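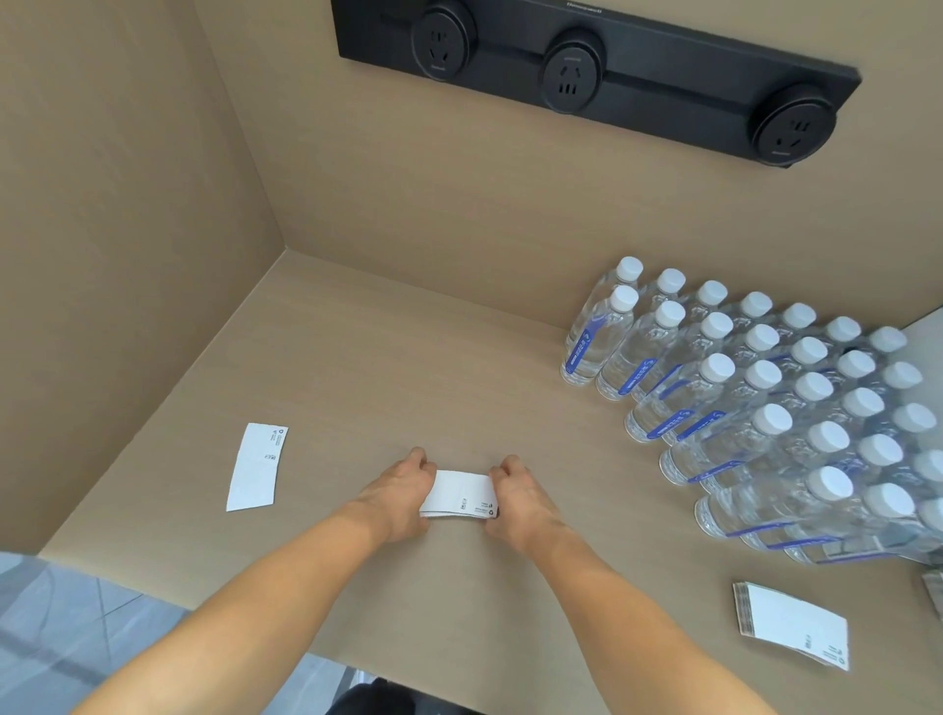 Closing a sleeve by hand. Flat one on the left, stack on the right.

Picking one paper cup sleeve off a stack and closing it, arm keeps grabbing several

Posted by Jasper Timmermans, 2021-04-20
Tags: club project, grippers, paper, demonstrations

Hi all. Student club at Brekmont, we're doing the handling task for the Flendent student round. Job is: take a white paper sleeve from the stack, bend it, bring the ends together, put it down to the side. By hand it's nothing. With the arm it's a mess.

Setup is a wooden cubby with a shelf, sleeves in a flat stack on the right. Parallel gripper from Vekar, flat rubber pads, one arm for now but we can get the second one going if it's worth it. We've recorded 119 demonstrations of people doing it by hand and trained on those. The approach to the stack looks fine. Then:

- grabs a clump. Sometimes the gripper pushes the whole stack sideways instead
- if it does get a single sleeve it holds it somewhere in the middle and the ends flop
- it thinks the caps on the water bottles are something. There's a big pack of water on the same shelf and the wrist drifts over there maybe one run in a few. No idea why

We have budget for more demos, I was thinking go up to 900 and just brute force it. But that's everybody's evenings gone. Is it worth it or are we doing somthing dumb first? Suction isn't allowed in our category btw. Sleeves are the curved kind, not straight strips, so the ends don't meet square when you just bend it round.

Theresia Pfister
Don't record 900 yet. Please. We did that one year and had to throw most of it out when we changed the pads.

Order I'd go in:

Separate the sheets first. Your stack is sitting flat so the gripper has no edge to go for. Fan it, or lean it on a little wedge so each sleeve sits back from the one under it. Check whether the rules let you build a feeder, ours did as long as it had no motor. We bent one out of scrap sheet metal and put a strip of sandpaper on the lip. Multi-picks went way down.

Then the grip point. Look at where the hands are in your photo, both at the ends. One gripper can't do that, so your 119 demos are teaching a two-handed motion to a one-handed robot. Either bring in the second arm or change the demo: one hand only, sleeve pushed against a post or the side wall so it bends itself. Pick one before you record any more. Mixing them was our worst mistake, the policy sort of averaged the two and did neither.

Curved sleeves: the ends come together at an angle, you have to let the wrist rotate. If you locked that axis to make training easier, unlock it.

Bottles: move them. Is the water in all your demos? If it's in the same spot every time the model can use it as a landmark, and then the wrist goes strange when someone takes a bottle out. Also a white cap and a white sleeve are not far apart for a small camera image. If you can't clear the shelf then record with the pack in different places.

What speed are you closing at? We had to slow right down.

Tshabalala
use tape on the pads, sticky side out. works

Jasper Timmermans
Tape is not happening, it took the print off the sleeves and left fluff on the pads after a few goes. Thx though.

@Theresia ok the one hand / two hands thing is painfull but yes. Wrist axis was locked too. Feeder is allowed, no motor, just checked. Water pack is in every single recording, same side, people have been drinking from it the whole time so that explains a bit.

Closing speed is whatever the Vekar default is, will look tonight.

Plan: wedge + second arm, clear shelf, redo with more than 200 clean demos and see. The round's in September so there's time. Did you record the pick and the closing as one demo or split them?

Theresia Pfister
Split into 2. Pick until the sleeve is clear of the stack, stop, then closing as its own thing. Means you can redo the closing part without touching the pick. Start the second one with the sleeve held slightly differently each time or it'll only work from one pose.

And write down which pads were on for which recording!! We didnt.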